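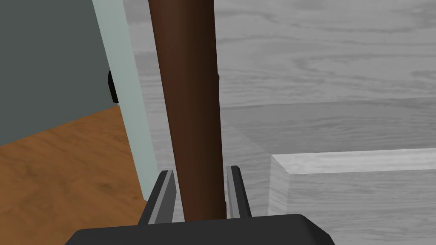 Does any of this still hold if I only have the simulator and no arm on the bench yet? A reader of last month's tips wrote in to ask, and the short answer is yes, nearly all of it. Most of my own evenings go into the simulated kitchen anyway, and the few habits that saved me real time came out of there. So this page is for the sim people — grab a coffee, it's a bit of a ramble!

## Give the fingers some breathing room

A rod that only just fits between open fingers is a fussy thing to grab. I used to plan straight to the grasp pose and wonder why the planner kept reporting collisions. Now I always plan to a pre-grasp pose first, then creep in along the gripper's own axis as a separate straight-line move. Two short plans beat one clever one every time in my kitchen.

If your planner pads every object by default, check how much. Mine came padded enough to eat the whole gap, and I spent a weekend blaming the inverse kinematics. Turn the padding down for the thing you want to pick up and leave it alone for the cabinets.

## Let a round thing be round

A cylinder looks the same however you spin it around its long axis, so don't ask your planner for one exact wrist angle. I hand it a little menu of 19 candidates spread around the rod and let it take the first one it can reach. Before that I had one grasp hard-coded and the elbow kept trying to go through the counter.

Same goes for your pose estimator. If it reports a spin angle on a plain cylinder, that number is noise, and your arm will happily twist 90 degrees to match it. I zero it out before it gets anywhere near the motion code.

## Wood grain will fool you (it fooled me)

I love a nice wood texture, and my sim kitchens have it everywhere, counters and floors both. The trouble is that swirly gray grain gives a feature matcher plenty to latch onto, and none of it is useful. A few things that helped:

- Segment first, match second. Throw away everything outside the object mask.
- Swap textures between runs. I rotate through 56 of them now, plain colors included.
- Keep one boring flat-gray kitchen for debugging. When something breaks there, the grain isn't to blame.

I got my texture pack from Zemora, and it's fine, but rename the files before you do anything else. You'll thank yourself when you're reading logs at 2 in the morning.

## Watch the small stuff on the furniture

Cabinet knobs! They stick out just enough to matter, and a lot of simplified collision meshes shave them clean off. My arm swept through a knob for ages with no complaint from the checker, since I'd told it the door was a flat box. Turn on the collision view in your simulator and compare it with the pretty view before you trust a single plan. It takes a minute or two.

Board edges and counter lips deserve the same look. I add a thin box along any raised edge near the work area and plan around that.

## Wait before you squeeze

Open fingers on either side of an object don't mean the controller is ready to close. I check three numbers first: the arm's speed, the distance from the palm to the target, and how old the last pose is. That last one bit me hardest. The camera thread had stalled and I was closing on a pose from before the arm even moved. Anything stale now gets tossed and the arm holds still until a fresh one shows up.

Close slowly, too. In sim a fast squeeze on a thin object can shoot it across the room, and it's tempting to crank up the friction until it stops. Try a smaller physics step first and leave the friction somewhere sensible.

## Save your seeds

Every random thing in my setup runs off one seed, and the seed goes in the log's first line. Run 511 is my favorite troublemaker: the rod starts at a lean, the approach clips the block on the counter, and it happens the same way each time I load it. I keep it as a test and run it after every change to the planner. Start a folder for yours the day you get your first weird failure.

## Odds and ends

Use one unit for length everywhere. I picked meters and put the unit in the variable name.

Name your frames like you'd name drawers. "Gripper_tip" is good, "frame_b2" is misery.

The Harkthorpe viewer will replay logs at quarter speed if you hold shift while you drag the timeline — I went most of a year without knowing that.

I'm still sorting out my notes on drawer handles, so those will have to wait for the next page.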